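About us | Our story
Posted in May by the Plalutum office

Plalutum is a small cookery school above the old seed merchant's on Neltis Lane. We teach plain, everyday cooking to people who have never quite got the hang of it, and to a fair few who had the hang of it once and would like it back. If you can boil an egg you are ahead of some of our best former pupils, and if you can't, you will be very welcome and we will start with the egg.

We began 17 years ago with one borrowed oven, a trestle table and an evening class in soups. The soups went down well, and people kept asking what to have with them, so we added bread, and then puddings, and before long we had taken on the lease for the whole upper floor. There are two kitchens now, the front one with the good light and the back one with the good ovens, and we have never managed to get both things in the same room.

Most of our grown-up classes have no more than four people to a bench, so there is always somebody near enough to ask. We cook with the sort of thing you would find in any corner shop – butter, onions, flour, tinned tomatoes – and you will not be sent home with a list of rare vinegars to buy.

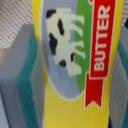 Little Neltis, our under-fives group

Parents used to bring their children along to the morning bread class, and the children were having such a lovely time under the table that it seemed only fair to give them a class of their own. Little Neltis meets in the front kitchen in term time, with a grown-up for every child, and it is a gentle mixture of stirring, washing up, singing and playing shop. We don't expect anybody to go home with a finished dish (though there is usually a scone or two in somebody's pocket).

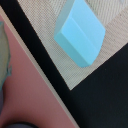

A soft blue block on the woven mat

The Ahuja Room

Across the landing is the Ahuja Room, named after the family shop that supplied our flour and rice in the early days and let us pay late more than once. It holds our library of 200 cookery books, nearly all of them given to us and a good many with somebody's notes in the margin, which we think are often the best part. Pupils may borrow two at a time. Do have a look at the community recipe folders by the window – the chutneys alone will keep you going until Christmas.

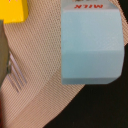 Milk, from the shopping game

Finding us

The door is next to Flustex, the dry cleaner's, and the bell is the lower of the pair. The stairs are rather steep, so if they are likely to be a trouble please ring ahead and we will let you in through the yard, where there is a lift. The office is open from 9.30 in the morning, and the kettle is generally on by then.

Page last updated: May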